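Bemgate Home Care Skills, Evening Program
Handout 4: Canes, Crutches and Walkers, Fitting and Upkeep
Oct 7, 2021

Welcome back, everyone, and thank you for all the good questions about wheelchair brakes last time (I'm still looking up two of them, I promise!). Tonight we move on to the smaller things people lean on, and I do mean lean on, so please bring the same patience you brought to the chairs.

Getting the height right

Have the person stand as straight as is comfortable for them, in the shoes they wear most, with their arms hanging loose. The top of the cane or walker grip should come level with the crease on the inside of the wrist. When they take hold of it, the elbow should have a small, easy bend. If the shoulders creep up toward the ears, the grip is too high, and if they stoop to reach it, too low. Go one hole at a time, and check that the button has popped all the way through on every leg. On a walker, count the showing holes on all four legs before you hand it back.

A cane usually goes in the hand opposite the weaker leg. Students get this backward every single term, and so did I when I started, so don't feel bad, just practice it walking up and down the hall.

Underarm crutches should stop two or three finger widths below the armpit. The weight belongs on the hands. Numb or tingling fingers mean the person should stop and talk to their therapist before going any further.

Rubber tips

Turn the cane over and look. A good tip has clear rings and a flat, even face. Replace it when the rings have worn smooth on one side, when you see cracks, or when it slides off with a light tug. Take the old one along when you buy, as sizes differ more than you'd think, and a loose tip is worse than a worn one.

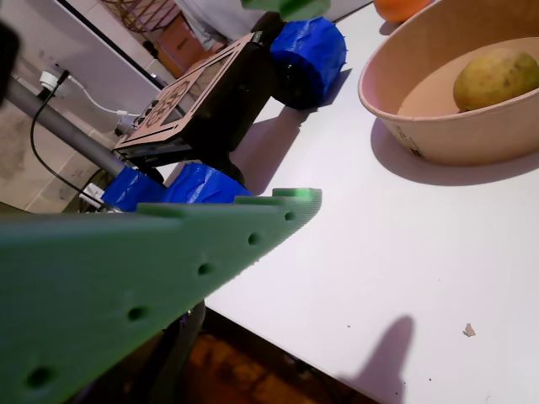
Wheels and hand brakes on rollators come next. Hair and carpet thread wind themselves around the axles, and a pair of blunt tweezers will get most of it out. Squeeze each brake, push the rollator forward, and see that neither wheel creeps. Then lock both and try again. If one side drags or slips, the cable wants adjusting, and if you have never done that before, please let a repair shop do it the first time while you watch.

Before next class

Read pages 60 to 88 in the Barketti workbook, and try the wrist crease measurement on two people of different heights. The Igwe Room is open before class if you'd like to practice with the loan walkers. We start on bath seats and grab bars next, and those of you going on to the Gemilside placement in January will want good notes on that one!

Bemgate Home Care Skills | Contact the program office | © 2021 | Back to top
We use cookies to remember your settings. Accept | Manage
Shares: 28 | Comments: 0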